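Ticket: Alva stats program drops assists when a box score is re-saved
Opened: 01/11/2006
Opened by: Rodica Bratu
Status: waiting on reply

Hi again! I keep the book for the girls' varsity team at Asby, and I'm stuck. We use Alva on the gym laptop (Windows 2000, please don't laugh) and every time I go back into a finished game to fix something, the assists go to zero for the whole team. Points stay. Rebounds stay. Just the assists.

First time was the Flornirholm game. I had our point guard down for a rebound that belonged to our center, so I opened the game, moved it over, hit Save, and poof. I typed them all back in from the paper book and hit Save again and they were gone again.

What I've tried so far:

Restarted the laptop. No change.

Took the old game out and entered it fresh. Fine until I edited it, then same thing.

Made a pretend game with two players in it. Assists stayed put! So I thought I was going crazy, but then I put the full roster of 15 in and they vanished.

Reinstalled from the CD we got in July. Same.

Update from Volodymyr Bondarchuk, support: Thanks Rodica, the roster size is a useful clue. Do you have anyone wearing a two-digit number that starts with zero? Also please tell me how many games are in the season file.

Reply from Rodica: Yes, we have an 03 and she won't give it up (it was her sister's). The season file goes back years, the old coach never started a new one, so it says 200 games at the bottom. I changed 03 to 3 on a copy, edited the Clakico tournament game, and the assists stayed! Then I switched her back and they dropped off. So that's the one, I think?

My problem is our leading scorer is sitting on 800 career points and I don't want to mess with the big file with the banquet sheet coming up. If I change the number for good, does it change her in the old games too, or does she turn into two people? I'll leave everything alone until I hear from you.
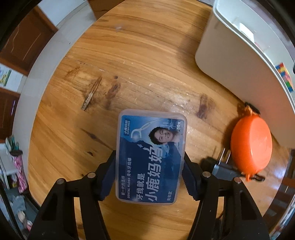
Box of floss picks above the round table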